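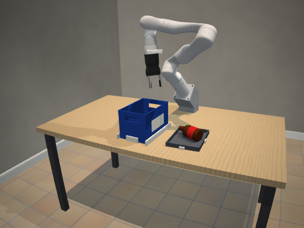
Robot arm, table-mounted (simulation).

Call for participants: survey panel on executive orders and public trust
Magbanua Institute, Sirneck

The institute seeks 200 adults for a panel study on how voters follow presidential orders during a new term. Participants complete 4 online questionnaires between March and June. No party membership is required – or excluded.

Eligibility: registered to vote, aged 18 or over, not employed by a campaign or elected office. 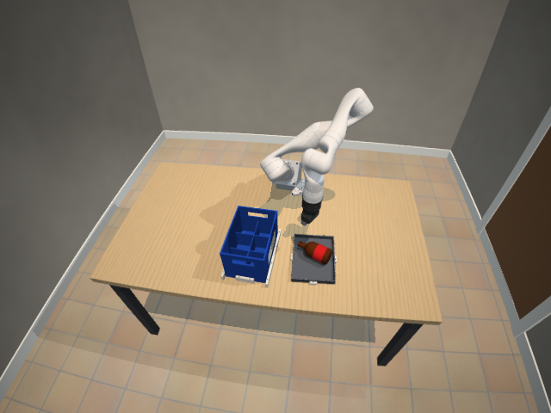 One member of the earlier Tremano panel reported that the questions on court rulings took longer than those on the orders themselves, and that a short glossary would have helped. A glossary is now included.

Payment is $400, issued after the final questionnaire. Answers are stored without names and kept for 3 years. Apply through the Prirker portal – applications close at 5 p.m. on the last day of February.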